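Pristach Letter: Frequently Asked Questions
Last updated January 24, 2020

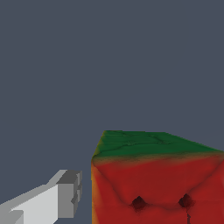 Maj-Britt Løken wrote to say that the old version of this page talked about bond prices for half its length before mentioning what a subscription costs, and that she nearly gave up. The price is now the first question. The bond material is further down.

What does it cost?

The letter is 192 euros a year, paid once. There is no monthly plan. VAT is added at checkout if you live somewhere that requires it. Students and people out of work can write to us and pay half. We do not ask for proof.

What do I get?

You get 13 issues a year, one every four weeks. Each issue has a main piece on interest rates or government debt, a page on the model portfolio, and answers to readers' letters. If a central bank does something unexpected between issues, we send a short note by email. Some years there are several of these and some years there are none.

We do not send an issue in the middle of August. The one before it is longer and the gap after it is made up in the autumn.

Who writes it?

Villads Juhl writes the main piece and is responsible for the model portfolio. The letters page is shared between whoever has time. Guest pieces are signed by the guest and we do not always agree with them.

What is the letter about, in plain terms?

Mostly the price of borrowed money. Central banks set a short-term rate. Investors then decide what they want to be paid for lending over longer periods, and those longer rates feed into mortgages, pensions and what governments can afford. We try to work out whether the longer rates make sense. Often we think they don't.

We cover shares only when interest rates are the main thing moving them. We do not cover cryptocurrencies. Please stop asking.

Do you have a political position?

We think rates have been kept too low for too long and that savers have paid for it. You will find that view in nearly every issue. We do not support a party. When a finance minister we have criticised does something sensible, we say so, though the occasion is rare.

Why do bond prices fall when interest rates rise?

Suppose you buy a bond for 1000 euros that pays a fixed amount of interest every year. Later, rates go up, and new bonds at the same price pay more than yours does. If you want to sell your old bond, a buyer will only take it at a lower price, so that the smaller payments give the same return as a new one. The payments on your bond have not changed. The price has.

It works the other way when rates fall. Your old bond pays more than a new one would, and people will pay extra for it.

If I hold a bond to the end, does the price matter?

It matters less. If the borrower pays, you get the face value back on the date you were promised it, whatever the price did along the way. Two problems remain. You may need the money early, and inflation may have eaten into what you get back. We have had letters from readers who were pleased never to have sold at a loss and had not looked at what their money would buy.

What is a negative yield and why would anyone accept one?

A bond has a negative yield when the price is so high that the interest and final repayment together come to less than you paid. If you hold it to the end, you lose a small, known amount.

Some buyers have no choice. Banks, insurers and certain funds are required to hold safe bonds. Others expect the price to go even higher and plan to sell first. Others again are foreign investors who expect to gain on the currency. An ordinary saver is in none of these positions, and the model portfolio holds no bonds with a negative yield.

What is the yield curve, and should I worry when it inverts?

The yield curve is a line showing the return on bonds of the same kind from the shortest to the longest. It normally slopes upwards. When short bonds pay more than long ones, it is said to be inverted.

Inversions have often come before recessions, but the wait can be long and nobody has found a reliable way to tell how long. We would not sell everything on account of a line on a chart. We would look at how much debt we had and whether any of it needed renewing soon.

What is the model portfolio?

It is a list of funds and bonds that we follow on paper from issue to issue. It shows what our opinions would have done if somebody had acted on them. All changes are printed with the date and the price used. Dealing costs are taken off. We keep the mistakes in, including the long-dated position we closed at the wrong moment and have been reminded of since.

It is not advice to you. We do not know your age, your debts or your tax position.

Will you look at my own investments?

No. We are not licensed to give personal advice and would not want to do it by email. If you need it, find an adviser who charges a fee and takes no commission, and ask them to put that in writing.

A man phoned and said he was from Pristach. Was he?

No. We do not telephone readers and we do not sell investments. We do not manage money for anyone. If somebody calls in our name, put the phone down and report it to the financial regulator in your country. Then let us know which number they used, if you have it.

What is Skenura?

Skenura is the system we use for accounts and payments. The name appears on your card statement in place of ours. If you see a charge from Skenura for 192 euros, plus any VAT, it is your subscription. We never see your card number.

I can't log in.

Use the email address you paid with. This is the cause in most cases. If you have changed address, send us both the old one and the new one and we will move the account across by hand. It takes a day or two.

Password reset emails sometimes end up in the spam folder. The link in them works once only, so if you click it on your phone it will not work again on your computer.

Can I have it on paper?

Yes, if you live in Europe. Ochoa prints and posts it, and the postage is charged at cost. The paper issue arrives several days after the email. Tables are easier to read on paper. Short notes between issues are not printed.

If a paper copy arrives damaged, tell us the issue number and we will ask Ochoa to send another. Issue 776 had two pages in the wrong order in part of the run. A corrected copy is available free to anyone still holding a bad one.

What happened to the Nallow archive?

Nallow was the name of our old website. Everything published there has been moved, apart from the reader comments, which could not be brought over. Old links should send you to the right article. A few charts came out too small in the move and we are replacing them as we come across them.

Can I share an issue?

Forward one to a friend now and then, by all means. Please don't put whole issues on a public website or send them round an office. Groups can ask for a shared rate.

You may quote a paragraph or two if you name the letter and the issue.

How do I cancel?

Log in, go to Account, and choose Do not renew. You keep access until the end of the year you have paid for. We send a reminder a month before renewal. If you missed it and have just been charged, write within two weeks and we will refund the full amount.

Do you carry advertising?

No. We don't accept sponsored articles either, and we are not paid for mentioning a fund or a broker. Villads Juhl holds some of the bonds he writes about, and when he does it is stated at the foot of the piece.

How do I send a letter for the letters page?

Reply to any issue. Keep it short and tell us if you do not want your name printed. We cut letters for length and correct spelling. We read all of them but can't answer each one, and questions on the same subject are usually held back and dealt with together in a later issue.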